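LED 패널등 교체 후 작업대 색이 떠 보이는 문제 (CRI, 플리커 관련)

조회 60 | 댓글 5 | 공유 3

lux_meter
작업실 천장등을 형광등에서 Flernia 패널등으로 교체했습니다. 천장 높이는 일반 아파트 수준이고 색온도는 주백색입니다. 조도는 충분히 올라갔는데 두 가지가 거슬립니다.

1) 흰색 상판 위에서 도료 색을 맞추면 창가로 가져갔을 때 붉은 계열이 다르게 보입니다.
2) 장시간 작업하면 눈이 피로합니다. 플리커인지 단순 눈부심인지 구분이 안 됩니다.

안정기는 철거했고 직결 배선입니다. 컨버터만 Hillier 제품으로 바꾸면 해결될지, 등기구 전체를 바꿔야 할지 의견 구합니다.

회색도면
1번은 컨버터와 무관합니다. 연색성 문제입니다. Ra 수치만 보지 말고 R9를 확인하세요. Ra는 R1~R8의 평균이므로 R9가 낮아도 Ra는 높게 나올 수 있습니다. 붉은색이 틀어지는 증상이면 R9부터 의심하는 것이 순서입니다.

2번은 스마트폰 카메라 셔터 속도를 빠르게 놓고 등기구를 촬영해 보세요. 줄무늬가 흐르면 리플이 큰 컨버터입니다.

drv_ripple
윗분 의견에 일부 동의하지 않습니다. 셔터 테스트는 줄무늬 유무만 알려주고 변조 깊이를 정량화하지 못합니다. 고주파 PWM 디밍 제품은 줄이 보여도 체감이 없는 경우가 있고, 반대로 셔터 조건에 따라 저주파 리플을 놓치기도 합니다. 포토다이오드와 오실로스코프로 파형을 보는 것이 맞습니다.

그리고 눈 피로는 상판 반사도 따져야 합니다. 백색 상판은 반사율이 높아서 고개를 숙이고 작업하면 아래에서 올라오는 빛이 그대로 눈에 들어옵니다. 안경 착용자는 렌즈 반사까지 겹칩니다.

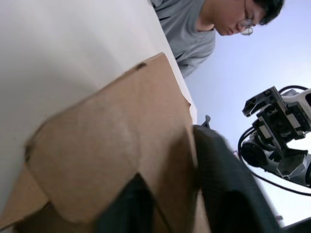

흰 면 위로 고개를 숙인 자세. 안경테와 렌즈에 빛이 걸려 있음.

이 경우 컨버터를 바꿔도 반사 성분은 그대로 남습니다. 무광 회색 매트를 먼저 깔아 보는 편이 비용이 적게 듭니다.

회색도면
오실로스코프가 없는 사람이 대부분이라 셔터 테스트를 말한 것입니다. 1차 선별용으로는 충분하다고 봅니다. 매트는 동의합니다. 색 맞추는 작업이면 중성 회색이어야 하고 녹색 커팅매트는 피해야 합니다.

hollow19
저는 Hollberg 고연색 바 조명을 작업대 상부에 보조로 달고 천장등은 그대로 둡니다. 색 볼 때만 천장등을 끕니다. 광원을 섞어 켜면 양쪽 스펙트럼이 합쳐지니 고연색 제품을 쓰는 의미가 줄어듭니다. 설치 각도는 작업자 정면을 피하고 측면 위쪽으로 잡으세요.

Carvalho 스탠드도 써 봤는데 헤드가 무거워서 관절이 처집니다. 반품했습니다.

lux_meter
답변 감사합니다. 제품 시험성적서를 찾아보니 Ra만 있고 R9 항목이 없습니다. 제조사에 문의 넣었습니다. 셔터 테스트에서는 옅은 줄이 보입니다. 오실로스코프는 4월에 빌릴 수 있어서 파형은 그때 올리겠습니다. 우선 회색 매트부터 주문했습니다.

drv_ripple
파형 측정할 때 디밍을 최대와 최소 두 조건 모두 찍어 주세요. 최소 쪽에서만 문제가 나오는 컨버터가 있습니다. 프로브 접지는 등기구 2차측에 물리지 말고 포토다이오드 회로를 배터리로 따로 구동하세요.

문의: 게시판 운영자 쪽지 | 무단 전재 금지 | 맨 위로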